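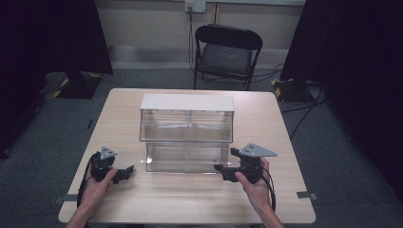 Štěpánka Kuruc
Artistic Director, Kutgate Young Strings

23rd October — I've been sitting on this news since the summer and I'm so happy I can finally share it! Kutgate Young Strings is going on the road in January, with 46 players, a brand-new piece and a very full bus.

We'll be giving 3 concerts, and the first is at the Boltari Hall, where I played my own first solo at the age of nine (badly, and much too fast). It seats 600, so please bring your neighbors. The program opens with some Telemann, moves on to a set of fiddle tunes the kids picked themselves, and closes with "Loltiveck," written for us by the composer and cellist Ľubomír Kollár.

Ľubomír came to hear us rehearse last spring and stayed through the pizza break, asking the violas what they were sick of playing. They told him! He wrote them the big tune.

"I wanted every desk to have something worth practicing," he says. "The back row gets the hardest page, and they're already better at it than I am."

Students pay nothing to take part. The James Fund is covering travel and instrument rental, and 236 families and friends chipped in for the new music — thank you, all of you.

Tickets go on sale at the Boltari Hall box office next week, and kids under 12 get in free. If you'd like an interview or want to sit in on a rehearsal, ask for me at the Kutgate office.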